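Put the Pedals Away

Saturday, December 15, 2018

By Rosalinda Talavera

My sister-in-law has bought three pieces of home exercise equipment in the last four years. The first was a folding rower from Skavasia. It is in her garage behind the Christmas bins. The second was a set of resistance bands that came with a door anchor, and the anchor took the paint off the door. The third, which arrived in July, was an under-desk stepper. She used it for 10 days.

She is not lazy. She works on her feet at a pharmacy counter and has two boys in middle school. She bought each of these things because an ad told her she could exercise without changing anything else about her day, and I think that promise is where the trouble starts.

I taught group fitness at the Malabanan recreation center for nine years, mostly to people over 50. The ones who kept at it had a time and a place. Tuesday at nine, the room with the bad fan. They paid for a parking spot or caught a bus. They put on different shoes. All of that sounds like a nuisance, and the equipment companies sell against it as a nuisance. For my regulars it was the part that worked.

Compare that with a gadget that lives under the couch. You can use it any time, so there is no particular time you are supposed to use it. You can do it while watching television, so you do it the way you do anything while watching television. Your feet slow down when the show gets good. I have tried several of these machines in other people's living rooms and I slowed down too.

The numbers on the little screens don't help. A friend from the center, Cherry Mae Tagle, kept a log of what her mini pedaler reported. One evening it gave her credit for 1353 calories for half an hour at the lowest setting, while she was knitting. She wrote to the company, Flallon, and got back a coupon. She is a retired bookkeeper and she didn't believe the figure for a second, but plenty of people would, and some of them would have a second helping of dinner on the strength of it.

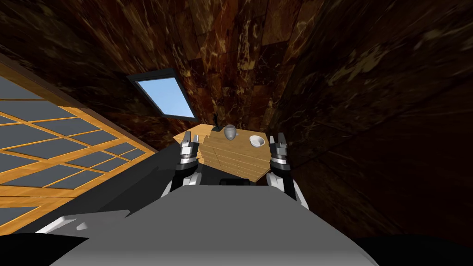
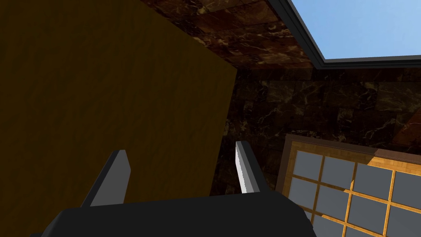 Two computer-rendered views of an interior with dark marbled walls.

I should be fair about who these products do help. Mohcine Cherkaoui came to my chair class after a knee replacement, and his physical therapist had him on a small pedal unit at home twice a day. He had a chart on the refrigerator and a person who checked the chart. The pedaler did its job. Someone who can't leave the house, or who can't stand for long, may get real use out of one, and I wouldn't talk them out of it. But look at the ads. They are aimed at people who could walk around the block and feel bad that they don't.

There is also the question of what it costs. The stepper was not expensive by itself. Add up the rower, the bands, the stepper and the door paint, though, and my sister-in-law is close to $1000. A drop-in class at our center is $6. She could have gone once a week for more than three years and had someone notice when she missed.

That last point matters more to me than the money. Imelda Dizon has run the front desk at Malabanan since before I started, and she calls people who skip two weeks in a row. She doesn't nag. She asks if they're all right. Half the time they come back the next morning, a little embarrassed. I have never seen a feature on a machine that does the same thing. Indora sells a bike that sends a message to your phone when you haven't ridden, and the two people I know who own one turned the messages off.

I've heard the other side of this from Ásdís Kjærgaard, who teaches the evening class and is a better instructor than I was. Her view is that anything that gets a person moving is good, and that sneering at the couch crowd only makes them feel worse. She says a bad start is still a start. I agree with her about the sneering. On the rest, I'd want to see the starts turn into something, and mostly what I have seen is garage sales.

If you are thinking of buying one of these for somebody this Christmas, I would ask them first. If they say yes, ask where it will go and what time they'll use it. If they can answer both, buy it. If they can't, you could give them 30 minutes of your own company a couple of times a week instead – a walk to the library and back, or a lap of the mall if the sidewalks are icy.

My sister-in-law and I have been walking on Thursdays since October. We've missed three, two for weather and one because I forgot. The stepper is for sale if anyone wants it. It comes with the manual.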